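Stutdale cell 2, gripper and wrist check after the stop
April 28, 2025
Filled in by Mirjana Stoyanova, comments are mine, sorry about the length
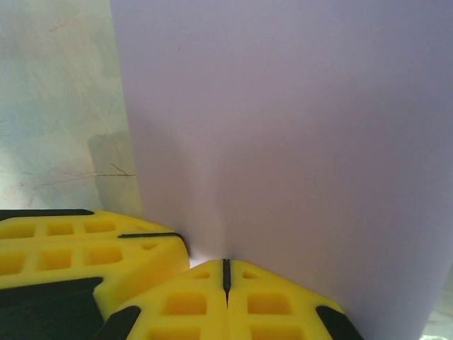 Short version for anyone who missed it: the arm stopped itself mid-grip with a force fault, and when I cleared it the fingers opened about a second before I'd asked them to. I wasn't inside the line (thank goodness) but Kastriot had been a minute earlier, so we're treating it as a proper safety matter.

1. E-stop, pendant: OK
Pressed it twice, stopped both times. The button's a bit stiff to twist back out.

2. E-stop, bench: OK
Somebody had parked a box of gloves in front of it. Moved. Please leave that spot clear!

3. Finger mounting screws: FAIL, fixed
One was loose enough to turn by hand. Mateja retightened the lot and put a paint mark across each head so we'll see if they creep.

4. Pads and strips: OK for now
No peeling that I could find. I'd still like a spare set in the drawer before September.

5. Wrist cable: FAIL
This is the one I reckon did it. The sleeve has rubbed through near the clamp, and when I wiggled it the force reading jumped to 90 with nothing in the grip. New cable's on order from Grelis.

6. Grip force limit: CHANGED
It was set at 200 and I've dropped it to 22 until the cable's in. Yes, it'll be slow and it may drop things. Let it.

7. Behaviour after fault reset: FAIL
Fingers should stay put until you tell them otherwise. Mirsad has the log and is going through it tonight.

8. Floor line and sign: OK
Tape's scuffed at the corner but you can still read it.

Status: slow mode only, two people present, hands outside the line whenever you reset. If it faults again, leave it stopped and ring me or Zorica.

Recheck when the cable's fitted. Items 3, 5, 6 and 7 all need a fresh tick.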